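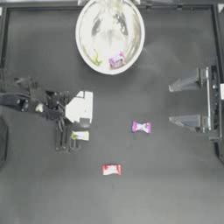
# 7 Sammelobjekte: Lesbarkeit, Aufnahme, Rückmeldung

Skript zur Vorlesung Spielmechanik und Interaktion, Stand April. Vorausgesetzt werden die Abschnitte 5 (Kamera) und 6 (Kollision). Die Projektdateien zu *Cerow* und *Flarkbridge* liegen im Kursverzeichnis unter `07_sammeln`.

## 7.1 Begriffe

**Sammelobjekt:** Objekt der Spielwelt, das durch eine Aktion oder durch Berührung in einen Zustand der Spielfigur übergeht (Inventar, Zähler, Freischaltung).

**Aufnahmeradius:** Abstand zwischen Figur und Objekt, ab dem die Aufnahme zulässig ist. Er ist vom Kollisionskörper des Objekts unabhängig und wird getrennt gespeichert.

**Lesbarkeit:** Wahrscheinlichkeit, mit der ein Objekt innerhalb einer vorgegebenen Zeit als sammelbar erkannt wird. Eine Angabe ohne Zeitfenster ist nicht auswertbar.

## 7.2 Aufnahmeverfahren

Man unterscheidet automatische und bestätigte Aufnahme. Bei der automatischen Aufnahme genügt das Unterschreiten des Radius. Das Verfahren eignet sich für häufige, gleichartige Objekte ohne Platzbedarf. Bei der bestätigten Aufnahme ist eine Eingabe nötig; üblich ist sie, sobald das Inventar begrenzt ist oder das Objekt einen Nachteil haben kann.

*Cerow* verwendet beide Verfahren nebeneinander. Münzen werden automatisch aufgenommen, Werkzeuge bestätigt. Problematisch ist der Fall, in dem beide Typen dicht beieinander liegen: Die Bestätigung bezieht sich auf das nächste Werkzeug, die Anzeige folgt aber dem nächsten Objekt beliebigen Typs. In der Übungsversion ist der Fehler noch enthalten.

Auswahlregel bei mehreren Kandidaten:

```
kandidaten = objekte im radius, typ = bestaetigt
wenn leer: keine anzeige
sonst: sortiere nach winkel zur blickrichtung
 bei gleichstand nach abstand
 anzeige und eingabe auf kandidat[0]
```

Die Sortierung nach Winkel setzt eine frei bewegliche Kamera voraus. Bei fester Kamera wird zuerst nach Abstand sortiert. Zur Vermeidung von Flackern behält der zuletzt gewählte Kandidat seinen Rang, bis ein anderer die Schwelle für mindestens 11 Bilder überschreitet.

## 7.3 Kontrast und Oberfläche

Maßgeblich ist der Kontrast zur unmittelbaren Umgebung des Objekts. Ein globaler Farbcode (»alles Sammelbare ist gelb«) versagt in Gebieten, deren Grundpalette denselben Ton enthält. Prüfverfahren: Bildschirmfoto in Graustufen umwandeln, Helligkeit des Objekts und eines umgebenden Rings mitteln, Differenz notieren. Anschließend dieselbe Messung im Farbton.
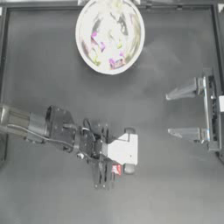 Spiegelnde Materialien erschweren die Messung, weil der Glanzanteil von der Kameraposition abhängt. Ein einzelnes Bildschirmfoto reicht dann nicht aus; zu messen ist über eine Kamerafahrt, und zu werten ist das schlechteste Bild. Bei einer weißen, glänzenden Schale wie der abgebildeten bleibt der Farbabstand zu den violetten Stücken groß, während die blassgrünen in der Helligkeit näher an der Innenfläche liegen. Für Behälter im Spiel folgt daraus, die Rauheit der Innenseite anzuheben und die Außenseite unverändert zu lassen.

In *Flarkbridge* sind 159 Sammelobjekte platziert, verteilt auf 26 Typen. Fast 11 Prozent davon liegen in oder auf Behältern und sind nach der Regel oben gesondert zu prüfen. Leuchteffekte werden dabei abgeschaltet.

## 7.4 Rückmeldung

Die Rückmeldung besteht aus Ton, Bewegung und Anzeige. Der Ton setzt im Bild der Aufnahme ein, die Anzeige darf bis zu 2 Bilder später folgen. Wird ein Objekt abgelehnt (Inventar voll), ist ein eigener Ton vorzusehen. Stille wird von Testpersonen meist als Eingabefehler gedeutet und führt zu wiederholtem Drücken.

Bei schneller Folge gleicher Objekte werden die Anzeigen zusammengefasst. Der Zähler läuft weiter, der Text bleibt stehen. *Isumico* erhöht zusätzlich die Tonhöhe je Objekt und setzt sie nach einer Pause zurück.

## 7.5 Übung

1. Fehler aus 7.2 in der Übungsversion von *Cerow* nachstellen und die Auswahlregel korrigieren.
2. Kontrastmessung für alle Behälterobjekte in *Flarkbridge*, Ergebnis als Tabelle (Typ, Helligkeitsdifferenz, Farbtondifferenz, schlechtestes Bild).
3. Ablehnungston ergänzen. Die Tonbibliothek Seidel ist im Kursverzeichnis enthalten, andere Quellen sind mit Lizenz anzugeben.

Abgabe als Archiv über die Kursseite, Messwerte zusätzlich als CSV mit Semikolon als Trennzeichen.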